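Small tables for hobby work: is the light wood look worth it?

Home > Forum > Furniture and Workspaces > Desks and tables

Started by flintandfern, Oct 8, 2026

flintandfern
I need a small table for fiddly work and keep being pointed at the Urville, the pale wood-effect one with rounded corners. The Kondgate shop wants 120 for it. Reviews are glowing, which makes me suspicious, as they all read as if they were written in the same afternoon. Has anyone used one for longer than a week? I do clock repairs and a bit of soldering. It would live on carpet in the spare room.

marrowbone
I had one. Sold it. The top marks if you look at it sideways and the pale colour hides nothing. Flux, tea, pencil, all there for good. For 120 I'd expect better. The rounded corners are a selling point for people with toddlers and shins, and I have neither problem. Well, I have shins.

pewterjug
Mine's had two years of daily use and I can't find a mark on it worth mentioning. Are you sure you had the Urville and didn't get the Drasia? They look the same in the listings and the Drasia is rubbish.

marrowbone
I can read a label, thanks. It was the Urville.

tallowhouse
Before anyone spends money, think about what goes on top and where the leads go. That's what decides if a small table works, and hardly any of the reviews touch on it.

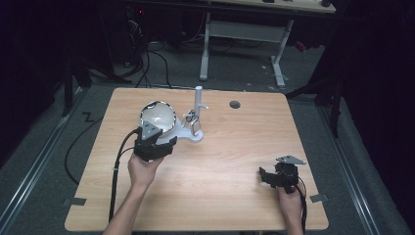

Cable holes are oversold, in my opinion. Every maker now cuts a round hole in the top and puts the price up, and then people go on running things over the edge the way they always did. Same with mine: the grommet hole sits there on the right side of the top, and the black cable on the left goes off the edge of the table, and there's a big loop of cable on the carpet. If your socket is on the other side from the hole, the hole is decoration. So flintandfern, work out which side your sockets are on before you pay extra for one. The rounded corners I do rate, for what it's worth, but I wouldn't pay 50 more for them.

pewterjug
You could just move the table round.

tallowhouse
And then the light's behind me. I've been through all this.

flintandfern
That's useful, thank you. My socket is on the left as well. What's the white stand with the glass dome? I've been after something to hold small parts upright while glue sets and that post with the little clip looks about the right sort of thing.

tallowhouse
Can't recommend a make, sorry. General advice is get one with a wide flat base. Anything with a post on a small foot goes over the first time your sleeve catches it. The clip matters less than people say. A cheap metal one will do.

quillback
I'd disagree about the clip. A bad one lets go when you least want it to, and a glass face dropped on a hard top is a glass face in bits. I paid proper money for mine and haven't regretted it.

marrowbone
Haven't regretted it because you paid proper money for it. That's how that works.

quillback
Charming.

oatcake_707
Coming in on the carpet question as it got skipped. I'd worry about that more than the top. Small tables on carpet rock. Legs sink unevenly and when you're soldering you feel every bit of it. I put mine on a board in August and it was a different table. Don't believe anyone who says adjustable feet fix it, they wind themselves down into the pile and you're back where you started within a month.

pewterjug
Adjustable feet fixed mine.

oatcake_707
What carpet?

pewterjug
Short grey office stuff.

oatcake_707
Well there you go. Try it on a proper bedroom carpet.

flintandfern
Mine is the thick kind, unfortunately. How big a board?

oatcake_707
Bigger than the feet by a hand's width all round. Any offcut will do as long as it's flat. Check it's flat before you carry it home, mine had a bow in it and I had to go back.

sedgewick_end
Nobody has asked the obvious thing, which is why a clock repairer wants a pale top at all. Brass screws on light wood grain vanish. I work on a dark green mat and the table underneath could be a door on trestles for all the difference it makes. Spend 50 on a second-hand desk and the rest on a good lamp.

tallowhouse
A dark mat on a pale top is fine though. You get both. I tape down the bits I need to find again, a small strip of dark grey at the edge stands out nicely on the light wood and I can see it without hunting. Couldn't do that on a dark desk.

sedgewick_end
Tape leaves glue behind.

tallowhouse
Some does. Wipe it off.

marrowbone
On the Urville it takes the finish with it. I'll say no more.

pewterjug
You keep saying you'll say no more.

quillback
Has anyone tried the Rebane? Same size, plain top with no hole, square corners. The listing claims a "professional grade surface", which could mean anything. I emailed to ask what the surface was made of and got back a link to the listing.

oatcake_707
That tells you plenty.

flintandfern
Right. I've measured up, and with the socket on the left the hole would be on the wrong side for me too unless I turn the table, in which case I'm facing the wardrobe. I'm leaning towards the second-hand desk and a board underneath. I did ring the Kondgate shop to ask if the Urville could be had without the hole and was told no, but that I could "always cover it with something".

sedgewick_end
With a mat, for instance.

flintandfern
Yes, all right. Does anyone know whether an ordinary cutting mat will take a soldering iron being rested on it by mistake, or do I need one of the silicone ones?

quillback
Silicone. Cutting mats curl up and stink.

marrowbone
Get a stand for the iron and you can use what you like.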